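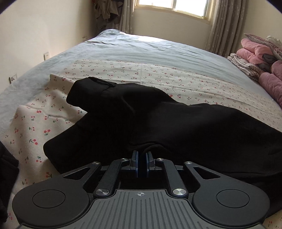

From: Niall Morrison
To: the list
Date: 25 Jan 2024
Subject: Re: Fold it while it's still on the bed

Fiona Paterson wrote:
> I've switched to folding everything on the bed and I'm not going back.
> You dump the clean stuff on the mattress, and you can't go to sleep
> until it's put away. Hoodies and sweatshirts too: face down, sleeves in,
> thirds, done. It takes me 18 minutes for a full load and I think anyone
> here could match that. Also, strip the bed first so you get a smooth
> surface to work on.

Fiona, I'm glad it works for you, but I don't buy most of this.

First, "you can't go to sleep until it's put away." Of course you can. You push it to the other side and sleep next to it. I did that for 7 nights running this month with a pile of black sweatshirts, and I slept fine.

Second, the thirds. T-shirts, sure. A heavy sweatshirt with a hood doesn't fold in thirds on a mattress, because the mattress gives every time you press down on it. You get a hump in the middle and a sleeve that works its way loose. I've tried it your way and I've tried it on the kitchen table, and the table wins. Hangers win over both if you have the closet space - Wenceslao said the same back in the drawer thread and got shouted down for it.

Third, stripping the bed. So now I have sheets to deal with on top of the clothes? A fitted sheet is the one thing I can't fold at all. Mine goes in the closet as a ball.

I'd also like to know what's in this 18-minute load. Does it include socks? Matching socks is half the job in my house, with 3 of us all wearing black ones.

If somebody has a way to get a thick hoodie flat on a soft bed and have it stay flat until it reaches the drawer, please write it out step by step and I'll try it this weekend. No links to videos, please.

Niall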